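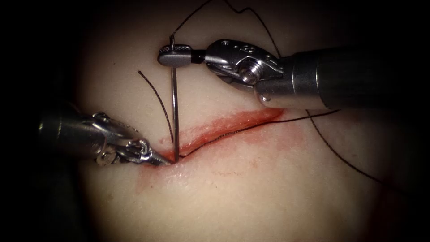 Civthorpe fija en 200 las plazas anuales del permiso de residencia por trabajo sanitario

El Consejo regional de Civthorpe aprobó el 12 de enero de 2021 la modificación del reglamento de permisos de residencia por trabajo en el sector sanitario. El texto establece un cupo anual de 200 autorizaciones para profesionales de terceros países y sustituye al régimen transitorio vigente desde noviembre. La norma salió adelante con los votos del grupo de gobierno y la abstención de la lista Polák.

El cupo se divide en dos tramos. El primero, de 160 plazas, corresponde a personal de enfermería y técnicos con contrato firmado en un centro público. El segundo reserva 40 plazas a facultativos especialistas con el título en trámite de homologación, que podrán ejercer bajo supervisión durante un máximo de 4 años. Las plazas no cubiertas en un tramo no se trasladan al otro ni se acumulan para el ejercicio siguiente.

Según la memoria que acompaña al expediente, la oficina de extranjería tenía 2751 solicitudes pendientes de resolución al cierre de noviembre, sumadas todas las categorías laborales. La memoria no desglosa cuántas pertenecen al ámbito sanitario. Las presentadas antes de la entrada en vigor se tramitarán conforme a la normativa anterior, salvo que el interesado pida por escrito acogerse a la nueva.

La consejera de Trabajo, Nadiia Fedoruk, defendió en el pleno que el límite numérico permite planificar las incorporaciones por hospital y evita la concesión de permisos sin puesto asignado. Fedoruk indicó que la distribución inicial dará preferencia a los centros de Hedbridge y Fadton, las dos áreas con mayor porcentaje de vacantes estructurales.

El portavoz de Polák, Younes Salem, justificó la abstención por la falta de un procedimiento de revisión del cupo a mitad de ejercicio. Su grupo había presentado una enmienda para vincular el número de plazas a la tasa de vacantes publicada cada trimestre, que fue rechazada en comisión. Salem cuestionó también que el permiso quede ligado a un único empleador durante el primer año, cláusula que, a su juicio, reduce la capacidad de negociación del trabajador.

El reglamento mantiene sin cambios los requisitos de idioma y de antecedentes penales. La reagrupación familiar podrá solicitarse desde la primera renovación, siempre que se acrediten vivienda adecuada e ingresos suficientes. Las tasas se regularán en una orden posterior.

La norma entrará en vigor al día siguiente de su publicación en el boletín regional. Las solicitudes se presentarán por vía electrónica o en las oficinas de registro de Hedbridge y Fadton.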